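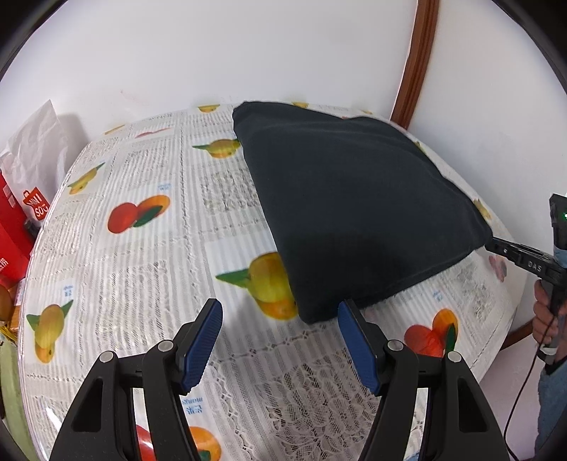 Fruit on the tablecloth, corner table.

The Schmieder

My aunt Idalina left me a clock, and I want it on record that I never asked for it. I asked for the biscuit tin with the skaters on the lid. My cousin Fernanda got the tin (she keeps batteries in it!) and I got a Schmieder wall clock as long as my leg, with a chime like somebody dropping spoons down a well.

I was 29 and living over the chip shop in Linley, in two rooms with walls so thin I knew when next door turned a page. So you can imagine. First night, midnight, twelve goes of the spoons, and at the thirteenth, which was a shoe hitting the wall, I met Vasco Pacheco.

Well, I met his voice. "Is it going to do that again?" it said.

"One o'clock," I said. "But only once."

"And half past?"

"Just the once for that as well."

There was a long quiet while he worked out his night. Then he asked, very politely, whether it could be stopped, and I said I didn't know how, and he said had I tried opening the little door. I hadn't. I'm not a little-door sort of person, I was brought up to leave things alone in case they were somebody's.

He came round in his coat and slippers with a torch. We opened it, and tucked in behind the pendulum was an envelope with Idalina's round handwriting on it. It said: For the man at Stemasberg, what I owe him, with interest.

Four thousand in cash, in twenties, held together with a hair bobble.

"4000," said Vasco, who had counted it twice by then. "What did she buy, a horse?"

I rang Fernanda in the morning, and she said she'd never heard of any man at Stemasberg, and was I sure it wasn't meant for the family, and I said it had a man's name on the back, Gunnlaugur Toft, and she said that could be anybody. Fernanda Vilela would say that about the King. 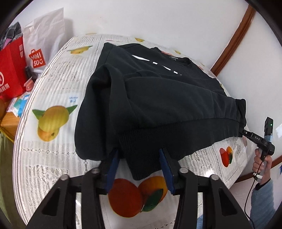

Up to Stemasberg

It's three trains and then a bus, the number 27, which goes when it feels like it. Vasco came along. I hadn't asked him to, but he'd made sandwiches, and once a man has made egg sandwiches for two you can't very well leave him on the platform. We talked the whole way about his mother's knees.

The bus put us down outside a café called the Zeta. The woman behind the counter was Polyxeni Politis (it was on her apron, both names, in red thread) and she knew at once who we meant.

"Mends clocks," she said. "Up the hill, green gate. He's nearly 80, so shout."

I shouted. He didn't need it, he had ears like a bat, and he winced and let us in. I told him my aunt had died and gave him the envelope, and he sat down on the stairs with it on his knee and didn't open it.

"She wouldn't let me make her a present of that clock," he said. "I told her, Idalina, take it. She said she'd pay when she could. One June, this was. You weren't born."

"She could have posted it," I said.

"She could have brought it," he said, a bit sharp, and went to put the kettle on.

We stayed until the last bus. He showed Vasco how to hush the chime with a scrap of felt, and gave him a piece the size of a stamp to take home. He asked me did she still sing when she was peeling things, and I said yes, always, and badly, and he laughed so much he had to hold on to the sink.

It was dark by the time we changed trains. Vasco had the felt in his top pocket and kept patting it. Somewhere after the second change I said we needn't put it in straight away, and he said no, he supposed he could give it a week.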